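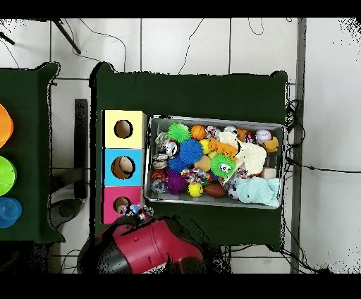 Figure 1. Sorting cell during a placement at the pink box.

Maintenance and Setup of a Single-Arm Toy Sorting Cell
Project report, Robotics Lab II
Author: Xóchitl Valdovinos

1. Purpose

The cell, called Mornis in the lab schedule, takes small toys from a tray and puts them through round holes in three boxes. Earlier reports covered the control policy. This report covers the hardware side: how the cell is set up at the start of a shift, what wears out, and the one repair made in November. It is meant to be used by the next group on the cell, and the procedure in Section 3 can be followed without reading the rest.

2. Cell layout

The work surface is a green table on a tiled floor. Three cardboard boxes are stacked on the left half, each covered in paper of one color: yellow on top, blue in the middle, pink at the bottom. Each has one hole facing the arm. A metal tray with the toys stands to the right of the stack. The arm carries a red gripper and the camera looks down on the table from the head.

The boxes are light. In the first week the stack was free-standing, and a hard contact at the yellow box moved all three. The boxes are now joined to each other with double-sided tape, and the bottom box is taped to the table. The tape holds for several days of normal use. It should be replaced when the pink box can be shifted by hand with light pressure.

The tray is not fixed. Its angle changes slightly whenever it is refilled, and the policy tolerates this. What it does not tolerate is a toy resting on the rim, where the gripper can close on the metal edge.

3. Start-of-shift procedure

3.1 Check that the emergency stop is released and the arm is in its park position.
3.2 Power the arm, then the gripper controller. In the reverse order the controller does not find the arm and has to be restarted.
3.3 Run the gripper open and close 21 times with nothing in the fingers. Listen for clicking.
3.4 Check the screws on the gripper housing with a hand driver. Do not use the powered driver.
3.5 Follow the cable bundle from the arm to the floor. No loop may lie under a table leg or hang where the elbow can catch it.
3.6 Move the arm to the three stored hole positions, yellow first, and look at the centering of the gripper in front of each hole. If it is off by more than a finger width, redo the calibration in Section 4.
3.7 Push any toy on the tray rim back into the tray.

The whole list takes 28 minutes for one person, most of it in 3.6.

4. Hole calibration

The stored positions are kept in a Trollar file, one entry per box. To update an entry, the arm is put in hand-guide mode, the gripper is brought in front of the hole, and the pose is saved from the pendant. The pink box is the difficult one. The arm reaches it low and close to its base, and the wrist is near a joint limit. If the saved pose puts the wrist past the warning value, move the whole stack away from the arm slightly and start again from the yellow box. Saving only the pink entry after moving the stack leaves the other two wrong — this mistake cost us an afternoon.

5. Repair: gripper slip

After 195 logged grasps the gripper began to drop round toys on the way to the boxes. Plush toys were not affected. Motor current at full close was normal, so the drive was ruled out. We removed the fingers and found the rubber pads polished smooth and one pad lifting at a corner.

Both pads were replaced with material cut from a Flotik grip sheet. The old glue was scraped off with a plastic blade and the surfaces were cleaned with alcohol. The new pads were clamped overnight. On refitting, one housing screw was found to be loose. It was tightened by hand and marked with a paint line so that any rotation shows at step 3.4.

After the repair, 93 test grasps on balls were run with no drops. The closing force setting was left unchanged.

6. Open items

The cables on the floor are still loose. A channel has been ordered but has not been fitted, and step 3.5 stays in the list until it is.

The box paper is tearing at the edge of the blue hole on the spare set. Card rings glued around the holes were discussed but would reduce the opening, and the larger toys are already a tight fit.

Spare pads are in the drawer labeled Đồng, together with the plastic blade and the hand driver. Two sets are left.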